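Section 2: Wrapping the boxed unit for the trip

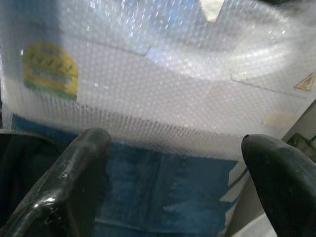 I've wrapped more of these for the Hollside store than I care to remember, so I'll just tell you how I do it.

1. Clear a table and lay the bubble wrap out flat, bubbles facing up. I cut mine long and trim later (Bernice Sowah cuts hers exact, and then she's hunting for a patch!).

2. Set the box in the middle and look over the labels before you cover anything. Clear wrap lets you find a label again, but you won't read small print through all those bubbles — so copy the part number onto your packing slip now. Ours is 3031.

3. Bring one side over, then the other, and pull until it's snug. A puffy fold at the side is fine by me.

4. Go around again so you have 2 layers. Tape the seam with 8 short strips.

Note: Tape goes on the wrap, never on the printed box. I peeled half a label off once and Yayra Eshun still brings it up.

Caution: If the box carries a warning triangle, write the same warning on your outer carton, where the driver will see it.

5. Slide it into the carton and fill the corners with whatever wrap you trimmed off. Closing up is in Section 3.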